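Demonstração à mão ou por teleoperação para dobrar panos?
Fórum Kernuditz > Manipulação > Materiais deformáveis

hsu_birano
Estamos a recolher demonstrações de dobragem de panos de cozinha. Temos 40 por teleoperação e a política treinada falha quase sempre na bainha: fecha os dedos cedo demais e só apanha a camada de cima. Vale a pena repetir tudo com a garra de mão?
Haoran Su

j.cuypers
Sim. Com comando remoto o operador não sente a mesa, e a aproximação sai aos solavancos. À mão faço seis dobras no tempo de duas teleoperadas.
Jozef

goklow_user
Discordo em parte. À mão fazem-se movimentos que o braço não consegue reproduzir. Na teleoperação os limites das juntas já estão nos dados. Perdi uma sexta-feira inteira a deitar fora trajetórias por isso.

j.cuypers
Filtra-se por cinemática inversa antes do treino. Se perdes muitas, o problema é a posição da base, não o método.

goklow_user
A base está aparafusada à bancada. Nem toda a gente a pode mudar.

hsu_birano
E a abertura inicial? Começam com os dedos já perto do tecido?

j.cuypers
Começo aberto, com os dois dedos visíveis – assim a bainha e a distância entre as almofadas ficam na mesma imagem. Junto um fotograma com o pano branco de quadrícula amarela.

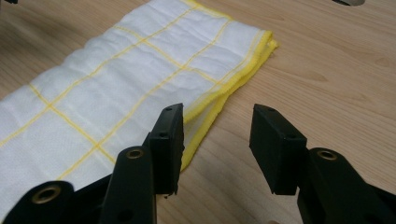
2 min de leitura

A bainha tem várias camadas sobrepostas nessa ponta, e é aí que convém variar o ângulo de entrada. Eu gravaria quatro orientações do pano antes de aumentar o número de repetições.

goklow_user
De acordo quanto às orientações. Quanto ao resto, mantenho o que disse.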